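Went along to the Cendalard open day in Worumberg this arvo. Posting a few notes for anyone who couldn't get there.

Musa Sani ran the first session. His group has 13 people, up from four when they started, and they now share the building with Olaniyan.

Most of his talk was on teaching an arm by demonstration. They record somebody doing a job over and over, then train on the recordings. He said 200 runs gets you something that mostly works and 300 gets you something you'd show your boss.

I asked what goes wrong most often. Cables, he said. They snag, they pull on the wrist, and they get in the way of whatever you're trying to pick up. Everyone in the room who'd worked with an arm nodded.

Bláthnaid Ó Ceallaigh did the second half, on desk tasks. Her view is that an ordinary messy desk is a harder test than a factory bench, and there's not much published on it.

She's putting her slides up on the Disow page in August. Sign-up is free but you do need an account.

Parking was rubbish, so take the tram if you go to the next one. Tea and lamingtons were good. I'll write up the Q&A tomorrow when I've sorted out my handwriting.

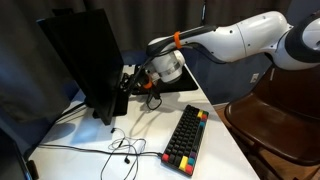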